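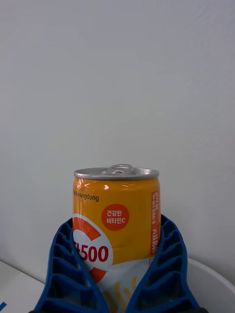 Canned drink with the pull-tab closed.

Growing Chicory: FAQ

When do I sow Plurnon?
Sow in November, 6 mm deep, in rows 30 cm apart. Thin once the second true leaf opens.

How long until harvest?
Leaf types take about 12 weeks. Forcing types such as Pereo need 16. 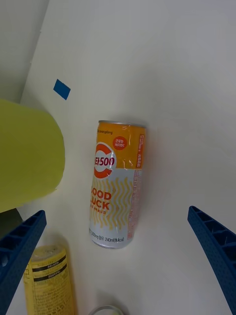
Kwangdong vitamin C drink, can on its side.

Why is the leaf bitter?
Heat and uneven watering raise bitterness. Mulch the bed and harvest in the morning.

Can roots be stored?
Yes. Trim the tops to 2 cm and pack in damp sand. Do not wash.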